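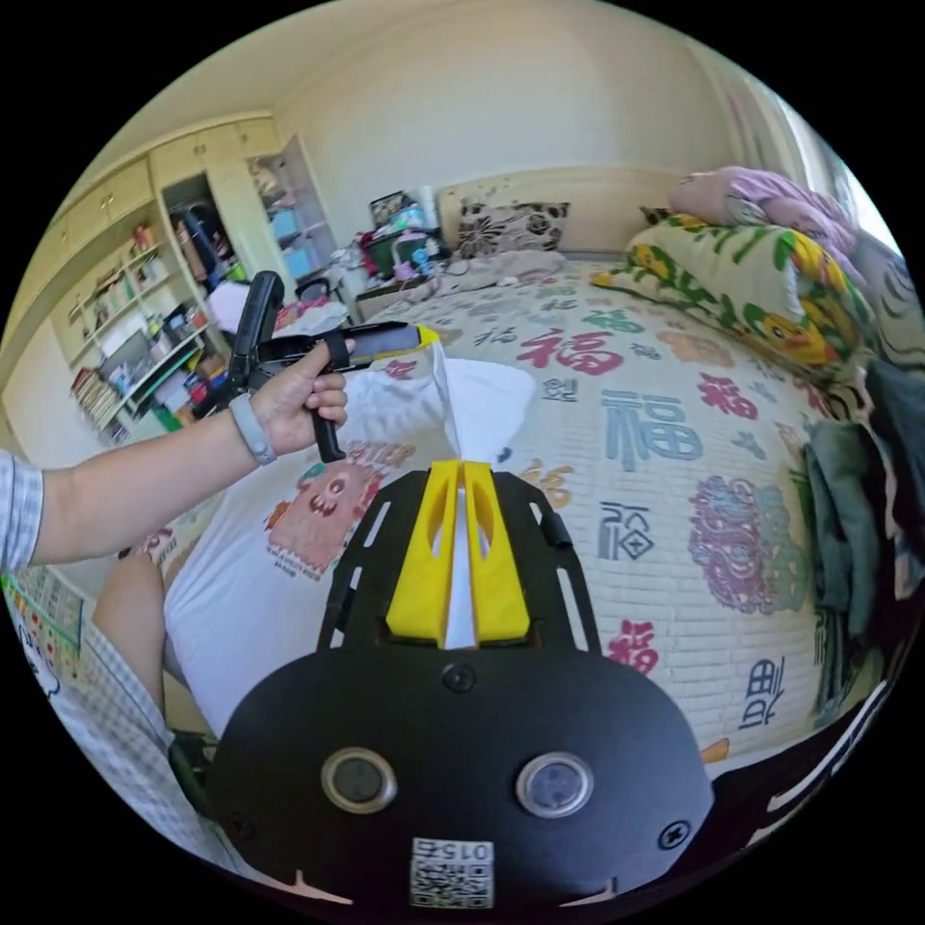
Both grippers held over the bed, yellow fingers on.

9th January

Second full day with the pair. The frames went together last night and the triggers feel about the same left and right, which took longer than the rest of the build. Left one needed its spring swapped twice. I ended up using the softer Dresetti spring and cutting one coil off the end.

Printed fingers are the yellow ones again. The black set was too smooth and let go of anything thin. Alois Wieser says I should glue rubber on the inside faces, and I might, but the slots do give a bit when they close and I'd like to see how far that gets me first.

Cloth is what I wanted to try, so cloth it is. White, no pattern, light.

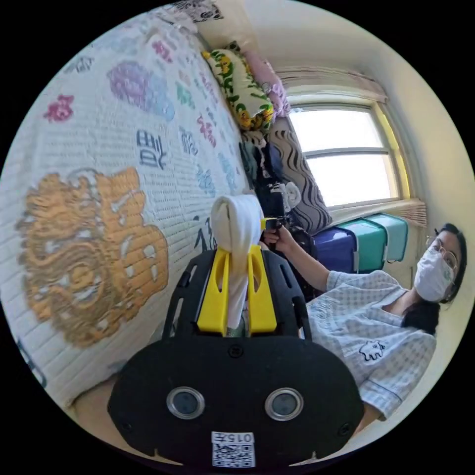 The trigger pull is still long. By the end of the morning my index finger was sore and I was squeezing with two. I could move the pivot up a hole, but that means reprinting the side plate, and the Jevon spool is nearly done. Ordered another 1,000 grams from Berchtold, 129 with shipping, should be here early next week.

Wrote to Brittany Perron about the recordings. She wants 500 short clips by February and asked if I could keep the two hands closer together. Fine with me. My arms get tired holding them apart anyway.

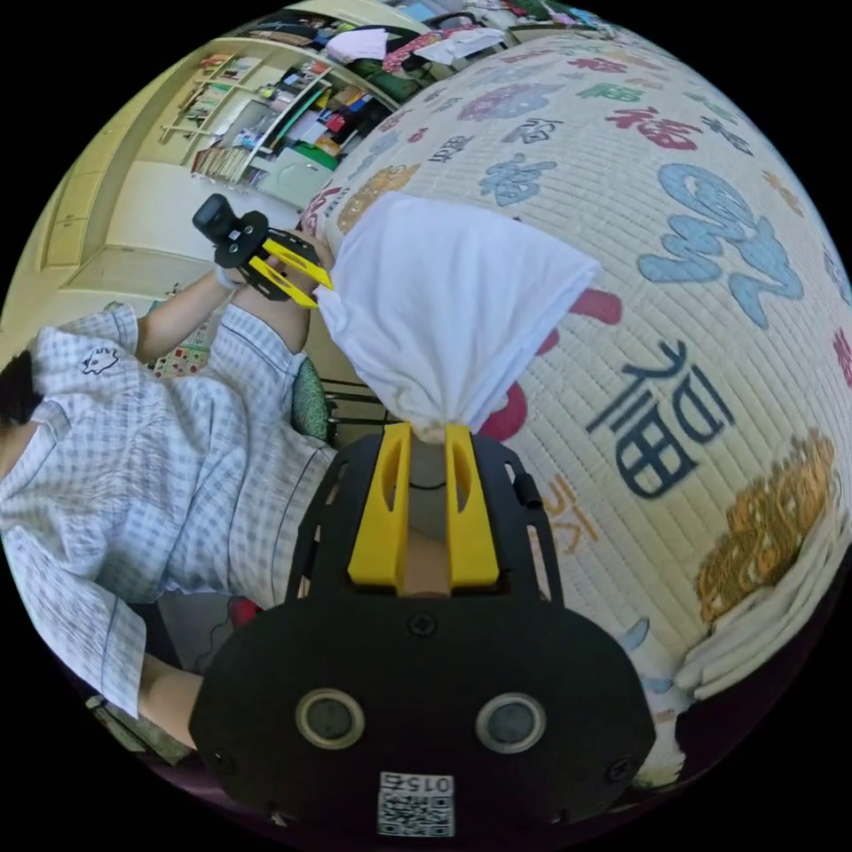 Weighed the right one on the kitchen scale after lunch: 560 grams with everything on it. More than I'd like. The handle is solid and doesn't have to be. Will try it hollow once the filament comes.

Still to do: thread lock on the small screws, new side plate, charge everything tonight.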